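Ask the engineers at Irnau when a machine will tidy a kitchen without help, and the answers get short. The company trains its software in a simulated kitchen, where a dropped plate costs nothing and a failed run can be started over in seconds.

The chores sound easy. Take the food out of the cabinet. Move the bottle. Clear the sink. A child of 6 can do most of it, badly.
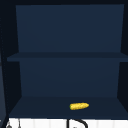 Cabinets are harder than they look. A shelf above the sink leaves little room for an arm to work, and the software has to judge depth as well as height. Irnau ran 500 attempts at its shelf task in August and got through around 80 percent of them. Doors bring that number down, and glass doors bring it down further.

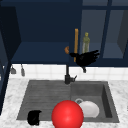 A simulated gripper at the handle of a glass-fronted cabinet.

Prolcombe, which sells kitchen equipment to nursing homes, has followed the work for two years. It would like a machine that can put dishes away overnight. It has not placed an order.
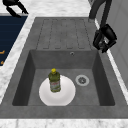

Sandra Haworth said she would not buy one at the present success rate, as a kitchen that gets one job in five wrong still needs a person standing in it. She would pay for a machine that did a single chore well and left the rest alone.

Terndale, a smaller firm, has gone that way. Its trial in Nuttall covers sinks only, with no cabinets and no doors.

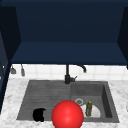 One reader wrote to us that her dishwasher already does the part she hates, and what she wants now is something to empty it. Terndale says unloading is next on its list, but has set no date.

Contact us | © 2019 All rights reserved | Back to top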